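Sobre a Nedora

A Nedora é um gabinete de contabilidade e assessoria fiscal para micro e pequenas empresas. Trata do IRC, do IVA, das retenções na fonte e das contribuições para a Segurança Social dos clientes em regime de avença mensal. A equipa tem 23 pessoas, entre contabilistas certificados, técnicos de processamento salarial e apoio administrativo.

A carteira compreende 560 entidades, na maioria sociedades por quotas do comércio, da restauração e da pequena indústria. Não são aceites mandatos de sociedades cotadas nem de instituições financeiras.

Âmbito dos serviços

O serviço de base inclui a classificação de documentos, a reconciliação bancária, o apuramento do IVA e o encerramento de contas. A simulação do imposto a pagar é entregue em dezembro, antes do fecho do exercício, com o cálculo dos pagamentos por conta e das tributações autónomas. O processamento de salários é contratado à parte.

Os documentos são recebidos pela plataforma Vister. Os ficheiros enviados depois das 18h00 entram no lote do dia útil seguinte. Os lotes com mais de 1000 documentos são tratados por ordem de prazo declarativo.
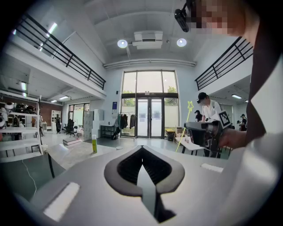 As alterações de taxa ou de regime são comunicadas por circular, com indicação do período de tributação a que se aplicam. A circular não substitui um parecer. Os pareceres escritos são pedidos ao gestor da conta e orçamentados antes de iniciados.

O arquivo digital é mantido em duplicado no sistema Murkell. Em caso de cessação do contrato, o cliente recebe uma cópia integral do arquivo e o balancete à data da saída.

Comentários (3)

rc_oficina
A simulação de dezembro também abrange empresários em nome individual?

Padaria Dvorak
No nosso caso abrange, mas tivemos de a pedir. Estamos no regime simplificado.

mtl
O limite de 100 ficheiros por envio no Vister ainda se mantém? Dividi o último em dois.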